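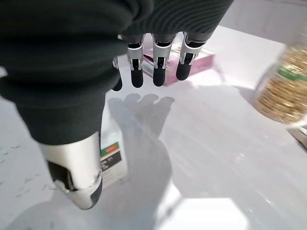 Kacper Baran has kept the seismic station on Kumov running for most of his working life. He says the volcano is quiet, and he is careful about what he means by that.

"It has no eruption on record," he says. "The records people kept on the island only go back 400 years. Before that you have to ask the rock."

Kumov rises 2975 meters above the sea. Most of the cone is andesite, with a younger dome of dacite on the north side. Baran's colleague Ida Seidel maps the ash layers in the valley at Jilham, and she puts the last large eruption 2000 years ago. She dates it from charred wood found under the pumice.

"The wood was in a stream bank below the village," Seidel says. "We dug there for two summers and got nothing, then the bank slid in a storm and there was the layer."

The station has 3 seismometers. The oldest sits in a stone hut near the Brika vents, where the gas eats the cables. Baran replaces them every August, when the track is clear of snow.

I asked if he expects an eruption in his lifetime. "I don't expect one and I don't rule it out," he says. "We get small earthquakes under the dome. They come in groups and then stop. If they moved up toward the surface, I would want to know the same day."

Seidel is more interested in mudflows. The old deposits reach the lower houses in Jilham, and heavy rain can set loose ash moving without any eruption at all.

"People ask me about lava," she says. "I tell them to look at the river."

Her new map of the valley is with the printer. Baran is waiting on cable.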